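Skarimex and Drollulow Extend Demonstration Program for Garment Handling

January 28 update withheld pending review; revised notice issued 28th January

Skarimex has extended its joint program with the Drollulow workshop to collect recorded demonstrations of garment handling, the two organizations confirmed this week. The program, known internally as Bredano, is intended to supply training examples for a learning system that will sort, straighten and fold small items of clothing.

Under the extended agreement, operators will continue to perform household laundry tasks using hand-held gripper tools fitted with cameras. Each tool records the view from just behind the fingers while the operator works. The recordings are then trimmed, labeled and passed to the training group, which uses them to teach a robot arm carrying a gripper of the same shape.

The first collection period opened in December and closed with 1803 accepted demonstrations. Socks, washcloths and children's shirts made up most of the material. Recordings in which the item left the camera's view for an extended time, or in which the operator's free hand did part of the task, were set aside and do not appear in the total.

Socks will remain the main subject of the second period. According to the program office, the results of early training runs were uneven. The system learned to pick up a flat sock from a table with fair reliability but performed poorly when the task called for two grippers to hold the same item and pull it straight. Cuffs presented a particular difficulty. Ribbed fabric tends to roll back on itself when stretched, and the system often treated the rolled edge as the end of the garment and gripped in the wrong place.

To address this, operators have been asked to record 50 demonstrations per sock style in place of the earlier quota, and to begin each one with the sock in a different position. The written instructions now call for slower movement at the moment the second gripper takes hold. Operators are also asked to complete a demonstration when a first grip fails, so that the recovery is included. Such recordings had been discarded in the first period.

"We removed too much," said Eun-ji Do, who oversees collection at Drollulow. "A person folding laundry misses the edge of the fabric all the time and simply takes hold of it again. The examples we kept did not show that, and the system had no basis for learning it."

Six workstations are in use at the Drollulow site. Operators work in sessions of limited length, with a change of task at the midpoint. Sessions begin with a short check in which the operator opens and closes each gripper fully and confirms that the recorded finger position agrees with the measured one. Finger pads are inspected at the same time and replaced when wear affects the grip.

Review procedures have changed as well. In the first period a single reviewer accepted or rejected each recording. Two reviewers will now examine every demonstration involving both grippers, and disagreements will be referred to Jurčo, the contractor responsible for labeling. Reviewers will mark the time of first contact, the time at which the second gripper closes, and the time of release. Skarimex said the added marks would allow the training group to study the handover separately from the rest of the task.

The organizations have not set a date for trials outside the workshop. Skarimex stated that the next evaluation will consist of 100 attempts on sock styles that do not appear in the training material, with results to be reported to both parties before any further extension is considered. Towels and fitted garments may be added after that evaluation, depending on the outcome.

Operators who took part in the first period have been invited to return. New operators will complete a practice session before their recordings are considered for acceptance. Inquiries about participation should be directed to the program office at Drollulow.
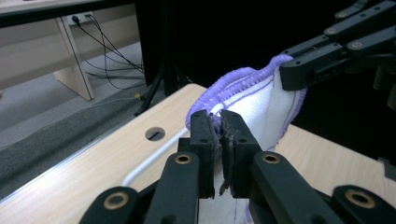 Elikem Asamoah writes that the change he would most like to see is a record of which operator made each demonstration. People straighten a sock in very different ways, he notes, and a system trained on a mixture of habits may end up hesitating between them. He asks whether the reviewers' marks will be released with the recordings, and whether left-handed operators are being recruited for the second period.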